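Card Night, Two Years In

I promised my cousin I would finally write something about card night, and she has stopped believing me, so I'm sitting down with my coffee before the house wakes up and doing it. It's November and dark outside and the heat has just come on with that dusty smell it has the first few mornings. Good writing weather, if you ask me.

We play a game called Drutia. If you grew up in Frade you probably know it already, and if you didn't you almost certainly don't. My grandmother taught it to all of us kids on her back porch, and she taught it the way she taught everything, by letting us lose over and over until we got embarrassed enough to pay attention. You play with 48 cards, two against two, partners sitting across from each other, and the first side to 112 takes the game. Why 112 I couldn't tell you. I asked her once and she said "because 111 is too few," and dealt the next hand.
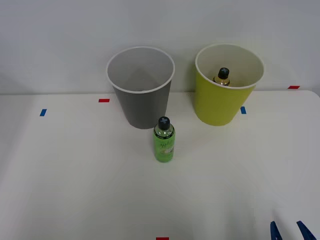 After she passed we all just sort of stopped. It wasn't a decision. People had babies and night shifts and bad knees, and the deck went into a drawer in my mother's hall table with the dead batteries and the takeout menus. I must have moved that deck twenty times looking for a pen.

Then two summers ago Deolinda Calado moved into the house behind ours, on the Brodeck Street side, and she came over to ask about the fence. We got to talking (I can get to talking with anybody, as my husband will tell you) and she mentioned that her mother was from Frade. I said, did she play Drutia? And Deolinda put her hand flat on my kitchen counter and said, "You have a deck?"

Well! I called my mother, who found it in the drawer in under a minute, and we were playing by the next Saturday.

How the evening goes

People start drifting in a little before seven. I say seven, but Gonzalo Olmedo has never in his life been on time for anything, he's always early, so by the time I've got my shoes on he is usually at the door with a loaf of something. Gonzalo used to drive the bus route out past Plinside and he can't shake the habit of leaving room for traffic. I've stopped minding. He sits in the kitchen and shuffles while I finish up, and some of the best talks I've had this year have been with him while I was chopping an onion.

I keep the food simple. For a while I tried to do it up nicely, with little toasts and a dip that needed a blender, and I was so worn out by the first deal that I led the wrong suit three hands running. Now it's a pot of soup, Gonzalo's bread and whatever anybody brings. Drinks are help yourself. My one firm rule is nothing open on the card table, and that comes straight from my grandmother, who had seen a full glass of red wine go over a good hand in 1970-something and never got past it. 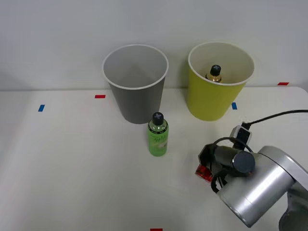
Teaching the new people

I should say that Drutia is not a hard game, but it is a hard game to explain. The tens outrank the kings except in the trump suit, and there's a thing called "closing the gate" that I've tried to write out four different ways and thrown every one of them in the trash. So we do it like she did. New people sit beside somebody for an evening, looking on at their hand, and the next time they come they play. They lose badly. Then they come back and lose a little less badly, and somewhere in there it takes.

The children are the quickest, naturally. My niece is nine and she already counts trump better than I do, and she has this way of looking at you over her cards – my grandmother's look, exactly, though the two of them never met – that makes me want to laugh and cry and throw in my hand.

I'll admit we argue. There are two ways of scoring the last trick, the Frade way and what Deolinda's mother called the uphill way, and each of us is perfectly sure the other one was taught wrong. For months we went back and forth by the week. These days the dealer picks, which makes everybody cross in equal measure and has kept the peace pretty well. 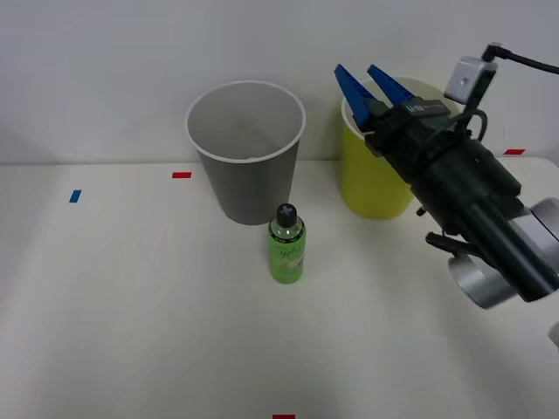
Gray cup, yellow cup and the small green bottle.

The notebook

Deolinda keeps the scores in a green notebook with a rubber band around it, every game since that first night. As of last week we were up to 249 games. She reads me the total each time like she's announcing a birth. My mother leads everybody, by a lot, and she'll be pleased to see that in writing, so hello, Mom.

What I like best in there are the notes in the margins. Deolinda writes down little things next to the scores, who had a cold, what the soup was, the night the power went out and we finished by flashlight. There's one page that only says "snow, just us, talked instead." I'd forgotten that night completely until I was flipping through last month, and then I could remember the whole of it, down to what socks I was wearing. 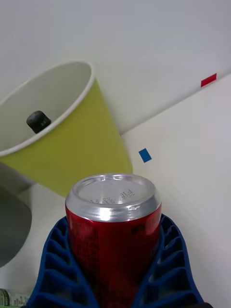 Red can, seen from just above the lid.

I do wish I'd written more down when my grandmother was around. I have her rules, more or less, and her deck, which has gone so soft at the corners that we bought a second one and only bring hers out for birthdays. But I don't have her sayings in order, and she had one for nearly every card. The seven of cups was "the landlord." The two of coins had a name I can't print on a family blog. My mother remembers some and my uncle swears by others, and none of them match.

If any of you reading have Frade people in the family and remember what your grandparents called the cards, please leave me a comment or send a note. I'm making a list. And I still have to get the soup bones out of the freezer before my husband comes down and asks what's for supper.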